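3.2 How people share a desk when there is no wall down the middle

I should say up front that I came to this question sideways. My earlier work was on noise in open offices, and I kept getting interview transcripts back that were supposed to be about noise and were full of complaints about elbows. People wanted to talk about the coworker whose papers crept over, or the mug that showed up a little farther to the left every morning. So when Diane Kowalchuk offered me a spot on the Gollmont study, I said yes before she finished the sentence (she will confirm this).

Gollmont is a shared office building with long tables and no assigned seats. We recruited 51 regular members and asked each of them to keep a short diary through November. The diary had one main prompt: write down any moment today when you felt that somebody was in your space, or that you were in theirs. We got 152 usable entries. A handful of people wrote whole pages, and one person wrote only the word "bag" four times, which I coded as four entries after a long argument with myself.

My starting point was Sivakumar's idea of the soft edge, meaning a boundary that everybody at a table respects although it isn't marked anywhere. I like this idea a lot and I used it for years. The trouble is that our diary keepers didn't agree on where their soft edges were. Two people sitting side by side would each describe a border, and the two borders would overlap by the width of a laptop. Both of them felt crowded, and both of them felt they were being generous!

That got me thinking about hard edges, the drawn kind. We use tape on gym floors and paint in parking lots, and we hardly ever think of it as rude. On a desk it feels different. Several people said in follow-up talks that they'd be embarrassed to put a line on a table, even a shared one, even in pencil. One compared it to labeling your milk. I asked whether she labeled her milk and she said of course she did.

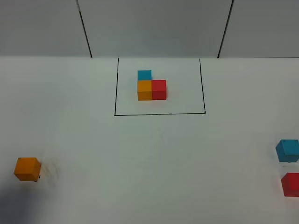 Figure 4. Thin black lines marking off an area on a white tabletop. The side toward the wall is left open.

The open side matters more than I expected. When I asked members to sketch their own area on a blank plan of the table, up to 40 of them left at least one side undrawn, and it was usually the side they cared least about defending. I had been treating a territory as a closed shape, mostly out of habit, and the coding sheet we inherited from the Pretent project assumes the same thing. It has a box for "area claimed" and no box at all for "edges claimed". We added one halfway through, so the first batch of sketches had to be coded again, and I did that over one very long evening with bad coffee.

Once edges were coded one by one, the diaries made a lot more sense to me. Complaints gathered along the sides shared with a neighbor. The back of the table came up mostly as a place where things got dumped - chargers, lunch boxes, a plant that three different people claimed not to own. People were relaxed about it in a way they never were about the strip next to their mouse hand.

I don't want to push this too far. Our members chose to work at shared tables and pay for it, so they may be more easygoing than most. The Garuvow survey of 200 library users, which I come back to in Section 5, found much stronger feelings about the far edge, and I suspect that has to do with people sitting face to face. At Gollmont almost every table runs along a wall. Diane thinks the seating explains nearly all of the difference. I'd put more weight on how long people stay, and we've agreed to keep arguing about it in Section 6.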